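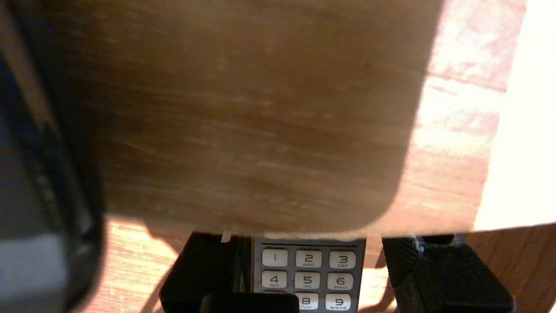
Wood grain in strong light.

Let the Kids Play Something Else in November

My daughter Farzana tells me I have been giving the same speech at the dinner table since she was in fourth grade, so I may as well write it down and give the family some peace. It concerns youth soccer, which has had most of my evenings for 14 years, first as a parent in a folding chair and then as a coach with a bag of balls in the trunk that never quite got unloaded. I love the game. I would like to say that up front, because the last time I brought this up at a preseason meeting a man asked me whether I even liked soccer, and I had to go and stand by the coffee for a while.

What I believe is that children under 13 should not play organized soccer all year. I think the fall season should end when it ends, somewhere in November when the grass goes brown and the goalkeepers start wearing two pairs of gloves, and that we should then send everybody home and not see them again until the snow is off. No winter league, no futsal program that you "don't have to do" but that all the starters happen to do, no Tuesday-night footwork clinic. Just a good long stretch with no shin guards in the front hall.

When I started coaching, that was simply how it went. We had a fall team and a spring team, and in between the kids turned into basketball players, or swimmers, or in one memorable case a very serious bowler who came back in March with the strongest throw-in I have ever seen from a nine-year-old. The Trurkov club, which was our big rival across the river, did the same. I don't want to pretend those were golden days. The fields were terrible, half the refs were somebody's older brother, and I once ran an entire practice on the subject of offside that I later learned was wrong. But the children came back in the spring looking as if they had missed it, and I have come to think that the missing it did more for them than any drill of mine.

Then Zallow opened, with the indoor turf. I have nothing against the place, and the people at the desk have always been lovely to us. But a building like that has to be full in January or it can't pay for its lights, and so there was a winter league, and then there were two winter sessions, and then the second session overlapped the spring tryouts by 3 weeks, so that if your child wasn't playing she would be trying out against girls who had been touching a ball all winter. You can guess what happened. I know, because I was one of the parents it happened to. I wrote the check standing up at the kitchen counter with my coat on, and I remember feeling relieved, as though I had gotten her the last seat on a bus.

The check, since I am being open about things, was part of a year that cost us $1656 before gas and hotels. I found the figure in an old folder this summer when I was looking for the title to the car. There were winter fees in there, and a warm-up jacket she wore to two games and then outgrew, and a thing called a "development supplement" that I have no memory of and could not explain to you under oath. We could manage it, with some grumbling. Plenty of families on that team could not, and what I noticed, later than I should have, was how quietly they left. There was no scene about it. A girl would be there in the fall, cheerful as anything, and in the spring her mother would say she was taking a little break, and the break turned out to be the rest of her childhood as far as soccer was concerned.

Now, the argument on the other side is a real one, and I have heard it made very well by Jamila Matubbar, who coached the age group above mine for years and knows far more about the game than I do. Jamila says that kids who love a thing want to do it all the time, and that it is a strange sort of kindness to take the ball away from them for four months. She grew up playing every day in an alley behind her uncle's shop, summer and winter, and she will tell you that every good player she ever knew did something like it. She also says, and this one stings, that the children who take winters off in our town are mostly not out swimming and bowling anymore. They are on the couch with a phone. If I close the gym, she wants to know, what exactly am I opening?

I have turned this over on a great many drives home and I still don't have an answer that would satisfy her. But I do think the alley is a different animal from the league. When Jamila was out there, she could go in when she got cold. She could play goalie all afternoon because she felt like it, or quit in the middle and throw rocks at a can. Her uncle did not stand at the back door shouting at her to switch fields. If the kids in our town want to kick a ball against the garage in January, I say bless them, and I'm sorry about the garage. What I object to is the schedule, and the bill, and the grown-ups with clipboards, and I include my own clipboard, which I was very attached to.

And there is the matter of their bodies, which I feel on shakier ground about, not being a doctor. I can only say what I saw from the sideline. In my early years I don't remember a single girl under 12 with a brace on her knee. In my last few seasons there was nearly always one, and sometimes two, sitting at the end of the bench with a bag of ice and a very grown-up expression. Sore heels, sore knees, a hip on one poor child that kept her out until summer. Perhaps we were just missing these things before. Perhaps we told kids to walk it off, and I'm sure I did say that more than once, to my regret. But when a ten-year-old can tell you the name of her physical therapist's dog, it seems to me that somebody ought to look at the calendar.

The other thing I saw was the faces. Coaches will know what I mean. There is a look a child has at the first practice after a real break, when she comes over the little hill by the parking lot and sees the cones out, and breaks into a run without meaning to — backpack bouncing, one sock down, water bottle already lost. I used to get there early partly for the sake of that look. By the time we were a twelve-month team I hardly saw it. They came over the hill walking. They were perfectly polite, they did what I asked, and technically they were better than any group I had ever had. We won a good deal that year. I remember the van ride home from the Yuen tournament, with the trophy belted into its own seat, and how every one of them was asleep before the highway.

I did try to do something about it. I proposed to the other coaches in our age group that we all take the winter off together, so that no team would lose ground to any other. People were kind. Several told me privately that they agreed with me. Every one of them, though, wanted somebody else to go first, and I could not blame them, because I wasn't willing to go first either. That is the whole trouble in a nutshell. One team that rests will get beaten in April by the teams that didn't, and the parents will notice, and the better players will drift over to whoever is offering more. It has to be everybody or it won't work at all, and getting everybody in youth soccer to agree on anything is a tall order. We once spent an hour and a half on the color of the practice shirts.

So it would have to come from the leagues. I would like to see ours say plainly that spring tryouts for the younger ages won't happen until the kids have had a few weeks outdoors together, so that nobody is punished for a winter spent doing something else. I would like roster spots to carry over from fall to spring, guaranteed, so a family can say no to the January session without lying awake over it. And I would like the clubs to open the gym one evening a week with the lights on and the balls out and no coaching whatever, a dollar at the door or free if they can swing it. Jamila, to her credit, says she would come to that, and she says she would play. The Welteo rec program has been doing open gym along those lines for the little ones, and when I stopped in last winter it was loud and disorganized and there was a boy in snow boots playing left wing.

I know it would cost the clubs something. A program with 1000 kids in it has salaries to pay, and the winter money is real money, and some of those salaries belong to people I like very much. I don't have a tidy fix for that. I would pay a little more in the fall to have my winters back, and I suspect a lot of families would too, but I have been wrong about what families will do before.

Farzana stopped playing at 15, by the way. There was no injury and no quarrel. She told me one evening while we were unloading groceries that she thought she was done, and I said all right, and we put the milk away. She took up pottery, and after that rowing, and she is very good at one of those. Last Thanksgiving her little cousins dragged her out to the yard for a game, jackets for goalposts, and she stayed out there until it was too dark to see the ball. I had to call her in twice for pie.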